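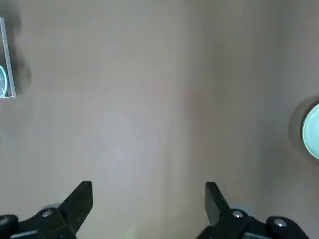

Tabletop, gripper open

Ticket 1214
Product: Ridine appointment reminders
Site: Fustudville Community Health, front desk
Opened by: Érica Quintana
Status: Open (waiting on us)

Opened 25th June

Hi all, me again! The reminder texts are going out in the wrong language for some of our patients and I'd love to get it sorted before the next big immunization clinic. A mom came to the desk yesterday with her phone held out and asked me what the message said, and it was in Farsi script but she reads Dari, and a few of the words were just not ones she uses. She got the gist of it. Then a gentleman who speaks Tigrinya showed me his and it was in English, which he doesn't read at all, and he'd missed his blood pressure check because of it.

So I went through the sent messages (took me most of my lunch) and I think there are two different things happening:

Patients with Dari as preferred language get the Farsi template.
Patients with anything further down the list than Somali get English.

Both groups were fine in February, I'm nearly certain, because that's when we did the flu catch-up and I sat next to the interpreter while she checked them. We've had the Ridine update since then. We also had the records from the Plaltmont office moved over to us, 800 patients, so it could be that too. I don't know which came first and I can't find the email.

What I've tried so far: logged out and in, changed one patient's language to English and back to Dari, saved, sent a test to my own phone. Still Farsi. I also tried in the other browser. Same.

Could somebody look? I've turned off the automatic texts for the Dari group and we're calling them instead, so it's not on fire, but the calls need an interpreter on the line every time and that's a lot of phone work for two people.

Thanks so much
Érica

Update 1, Érica

Pejman Abbasi called me back from support, very nice, and had me open the Languages page under Clinic Settings. I didn't even know I had that page. There are two columns, one called "Spoken" and one called "Written," and for Dari the Written column says "Persian (general)." He says that's the default when nobody's picked anything. There's a Dari template sitting right there in the list, the one our interpreter checked, it just isn't linked to anything anymore.

I picked it, hit Save, and got the little green bar. Sent a test to my phone. Farsi. Sent another one. Farsi again! Pejman said to give it 30 minutes for the templates to refresh, so I went and did the referral faxes.

After the wait: still Farsi. Then I reloaded the Languages page and it had gone back to "Persian (general)" all by itself. So the save isn't sticking, green bar or no green bar.

He asked for my user role. I'm "Front desk plus," whatever the plus is. He thinks I can see the page but I'm not allowed to change it, and the page should tell me so and doesn't. He's writing that up separately.

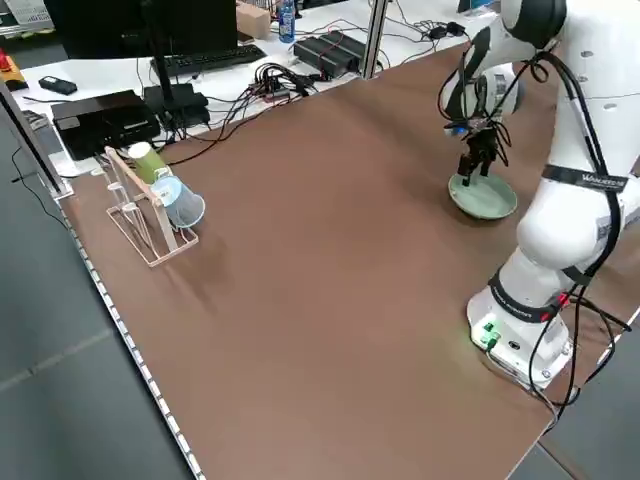
I asked Fatemeh Rostami to try it from her login, as she's the practice manager and has the full admin role. Hers stuck. We reloaded twice and then she logged out completely and came back in, and it still said Dari. Test message to my phone came through with the right template – I can't read it, but I matched it letter by letter against the printout on the corkboard and then our interpreter looked at it and said yes, that one.

So that's the first half. I'd still like to know why it came unlinked, because if the next update knocks it loose again I'm not going to spot it until another patient walks in with her phone out.

Update 2, Érica

Second half, the English ones. This one is weirder. Pejman brought in Ehsan Daneshvar, who looks after the Dehghan side of things (that's the service that does the sending, for anyone reading this who's as lost as I was). Ehsan asked me to pull three patients: one Tigrinya, one Swahili and one Karen. For all three, Ridine shows the right language on the profile. But on the message log, if you click the tiny arrow at the end of the row, there's a "requested language" line and it's blank. Blank means English.

Then he had me pull a Tigrinya patient who's been with us for years and never went through Plaltmont. Hers was filled in fine! And her last text was in Tigrinya. So I had the pattern wrong in my first note, sorry. It isn't where the language is on the list. It's who came over in the move. We got a lot of Tigrinya and Swahili speakers in that batch and hardly any Arabic, and that's why it looked to me like the bottom of the list was broken.

Ehsan says the old system stored language as a typed-in word and Ridine wants a code. The words got carried across and show up on the profile looking perfectly normal, but there's no code behind them. If you open the profile, pick the same language again from the dropdown and save, the code goes in. I tried it on the Swahili patient and the log line filled in on the next test.

I'm not doing that by hand for the whole batch, please. Is there a way to do it from your end? Tormod Hellström at the Plaltmont office still has the original export and says he's happy to send it over if it helps. He did mention the spellings are all over the place (he remembers seeing Tigrinya typed at least a few different ways, and one person just put "Eritrean"), so somebody should look at the odd ones before they get turned into codes. I can do the odd ones with our interpreters. I'd rather ask the patient than guess, and we ask about reading as well as speaking now, because some of our older folks don't read in any language and would much prefer a call.

Update 3, Érica

Pejman says yes to a bulk fix and Ehsan is writing it. They want to run it in the evening when we're closed, and I've asked for the leftovers as a plain list with chart numbers only, no names, so I can print it.

Things I still need from support:

The list of ones that didn't match.
Whether missed-appointment texts use the same language field or a different one. We send those too and I haven't checked any.
Somebody to confirm that the Dari link will survive the next update.
A warning on the Languages page for people with my role.

Fatemeh wants the missed-appointment question answered first. I've left automatic texts off for the transferred patients until I hear back, and Dari is back on as of this afternoon. Call me at the desk, please, the voicemail on my direct line is full again.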